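Nukcombe demo collection: notes from the catch-up call, March 22, 2023

I took the minutes this time, so apologies in advance for the bits where I wander off. I've written it up in the order we talked about things, which wasn't the order on the agenda. Item 4 jumped the queue and item 2 got squeezed in at the end.

Present: the collection team, two from training, one from the Grostlow office (on the phone, bad line, dropped out twice). Apologies from the scene-building side, who had a clash.

Last meeting's actions

The headset straps have arrived and they're much better, hooray. The shared folder has been tidied, mostly by me, and I'd like it noted that I found three copies of the same spreadsheet with different totals in it. The one called "totals_new" is the real one. I've put the other two in a folder called "do not use" and I'd be grateful if people didn't use them.

The action on writing a proper glossary is carried over. Again. I know, it's mine.

Where we are with the numbers

We have 628 demonstrations saved from the living room set. Of those, training have accepted all but 240, and that's a bigger pile of rejects than any of us wanted. We spent a good while on this. Training's view is that most of them aren't bad demonstrations as such, they just have a long dead stretch at the start where the operator is getting their arms comfortable and the robot sits there doing nothing much. The learner picks that up and then it dithers too! I've seen the playback and it really is like watching me try to get out of bed.

So the question was whether to bin them or trim them. I was for trimming, the Grostlow line was for binning (I think, there was a lot of crackle), and we ended up agreeing to trim a batch first and see how the training run looks. If the trimmed ones are no help, they go.

The corner table task

This was the long one. For anyone who hasn't been in the living room set lately, the task is the small table in the corner, both arms in play, objects already laid out on top at the start. I shared my screen so that we were all talking about the same thing. 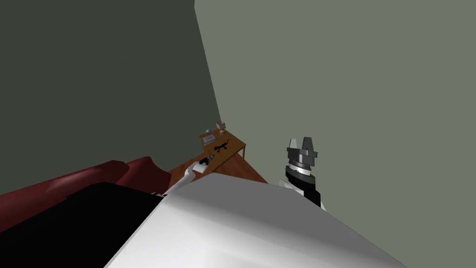

Corner table, living room set, with both grippers in view.

The main moan from operators is reach. The table is tucked right up where the two walls meet, and the sphere and the little beige box are at the back of it, so you're stretching over the tray every time. I did a session myself and knocked the tray more often than I'm going to admit in writing. Somebody suggested pulling the table out from the corner. Training would rather we left it, as they want the awkward reaches in the set, and if we only ever show the learner easy tables it'll only ever manage easy tables. Fair enough, but then we need to give operators longer per attempt. We agreed on that: the time limit goes up for the back-of-table objects and stays as it is for the lizard.

On the lizard, then. It's flat, it's black, and it lies near the front right of the table, so you'd think it would be the easy one. It isn't my favourite. You can come at it from the side or from above, and operators are split down the middle on which they do, which means the learner is getting two quite different stories about the same lizard. I asked if we should tell everyone to do it one way. Training said no, please keep both, but write down which one you did. So there's now a box on the log sheet for "side" or "top". Please fill it in. A blank box is no use to anyone and I'll only come and ask you.

Then we got on to views. The behind-the-robot view is the one I find easiest for getting my bearings, but the body does take up a lot of the picture and it hides the floor close in. A couple of people have been switching views halfway through an attempt. That's fine for the operator but please don't do it between gripping and letting go, as there's a small stutter when the view changes and you can see it in the recorded arm path. Switch before you start the grab, or wait until you've finished.

We also talked about the left arm. Most of us are right-handed and it shows. Looking through the log, the left gripper gets parked low down near the table and left there while the right one does all the work. Training want a fairer split. From the next session, the sheet will tell you which arm to start with, and you should go along with it even if it feels daft. I had a go left-handed yesterday and it was slow going, but slow is allowed.

Naming of saves

Short and slightly heated. The agreed pattern is set name, object, arm, then your own operator number. No spaces, no "final", no "final2". If you've saved something under the wrong name, don't rename it yourself, just put a line in the correction sheet and I'll do the lot in one go.

Magalhães

The Magalhães set (that's the kitchen one, for newer people) should be ready for a first try-out soon. Nine starting layouts to begin with, then more if the first ones behave. I'm quite excited about this one, I'll admit, it's got drawers! The scene builders have asked us not to save anything from it until they've fixed the drawer handles, because at the moment a gripper can go straight through them. Play with it by all means, just don't press record.

We'll want a short practice hour for everybody before collection starts. I'll find a slot.

Gitex

Quick update only. The Gitex import tool still loses the gripper opening values on long recordings. Until there's a fix, keep recordings short and check that the opening column isn't blank before you close the program. Training have a small checker script and they've promised to put it in the shared folder (the tidy one).

Any other business

The room with the rigs is getting stuffy by mid-afternoon and the window has been painted shut. I've reported it.

There was a request to swap the long single sessions for two shorter ones with a proper break. Everyone on the collection side was in favour, me very much included, as my accuracy falls off a cliff after the first hour. We'll try it and look at the reject pile in August to see if it's made any difference.

Actions

Trim the first batch of rejected demonstrations and rerun training: training.
New log sheet with the side/top box and the starting arm: me.
Raise the time limit for the back-of-table objects: collection team.
Checker script into the shared folder: training.
Practice slot for the Magalhães set: me.
Glossary: me, still.

Next meeting will be in the same room, and I'll ask Grostlow to dial in from a different phone.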